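Keeping a Household Inventory: Notes on the First Year
Jan 17, 2022

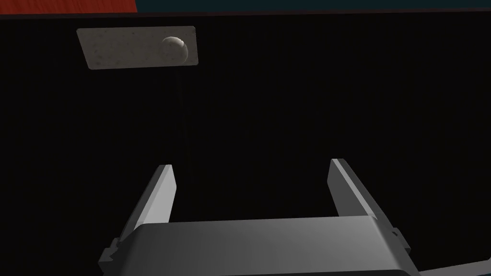

Gray on near-black.

When my family moved from the apartment on Codholm Street to the present house, no written record existed of what we owned. The insurance form asked for one. Completing it took three weekends, and the result was incomplete. The following June I resolved to keep a proper inventory, and this post sets out the method now in use.

The inventory is a plain ledger with one page per room. Each entry gives the item, the year of purchase, the price paid where known, and the location of the receipt. Items that cost less than 20 dollars are not entered individually. They are grouped by drawer or shelf, and a single estimate is given for the group.

Receipts presented the greatest difficulty. Thermal paper fades, and several of ours could no longer be read. All receipts are now copied on the day of purchase, and the originals are kept in an envelope at the back of the ledger. Rima Hakim, who read an early draft of these notes, recommended that manuals be stored separately. This advice was adopted. The manuals occupy a box of their own in the hall closet.

Inherited items required a different approach. The dining table came from my aunt and carries no record of price. Samer Saab kindly reviewed the older furniture and suggested that a short written history be entered in place of a figure. The histories have become the longest entries in the ledger, and my mother has corrected two of them in pencil.

The ledger is reviewed every 18 weeks. A review consists of walking through each room with the book in hand, striking out what has been sold or given away, and adding what has arrived. The kitchen takes the most time. The garage has been postponed twice and remains outstanding.

Readers have asked whether a spreadsheet would serve equally well. It would be easier to sort. The ledger was chosen for our household, where three people make entries and only one of them enjoys using a computer.

The next post will address the contents of the attic, including the matter of the Furnitthorpe cabinet and its missing key.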